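Durkeslow Teach Kit for two-arm stations
Order no. 873

The Durkeslow Teach Kit is made for people who want to show a task to a robot without writing a program. You can guide the arms by hand, or you can drive them from the Edo remote handles at a desk nearby. Both ways save the same kind of recording, so you may mix them in one task. 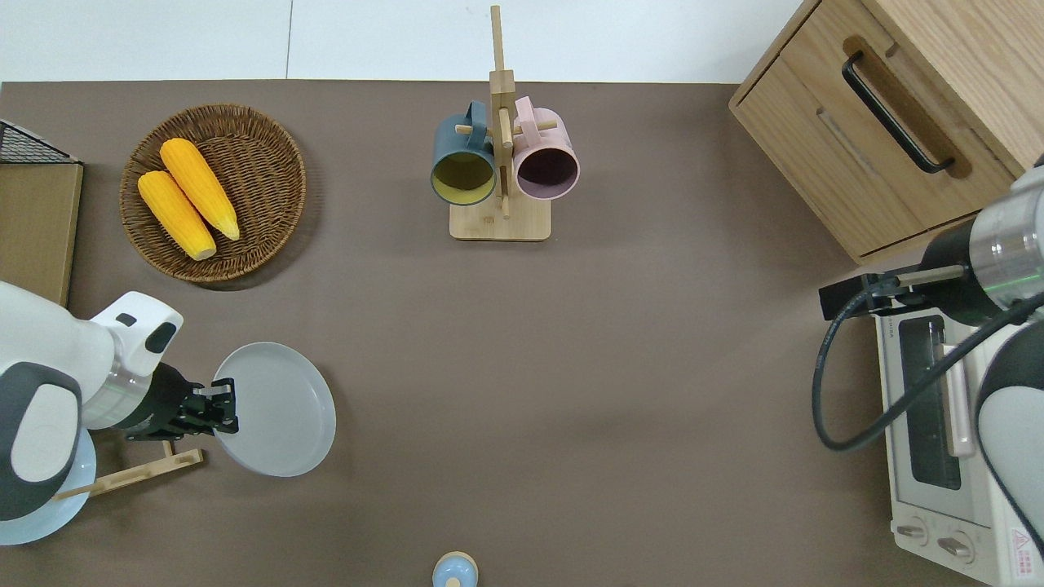
Recording with the kit starts when you press the pedal and stops when you press it again. Between these moments every joint and both grippers are saved together. We advise to begin with household objects, as they punish a careless grip quickly. A plate held by its rim, for example, asks for a steady wrist, and mugs on a tree need a slow approach to the handle. Bad takes can be deleted from the pedal also - hold it down for 2 seconds.

In the box
Edo remote handles, one pair
Foot pedal with cable
Hand-guiding grips, one pair
Skilska recording software, licence for one station
Printed guide in English

Storage is enough for 50 hours of recording. Arms, grippers and table are not included.

Price: 2,562 euros without tax. Orders are packed and sent by Vasylenko. The next delivery is planned for October - please write to us before ordering more than one kit.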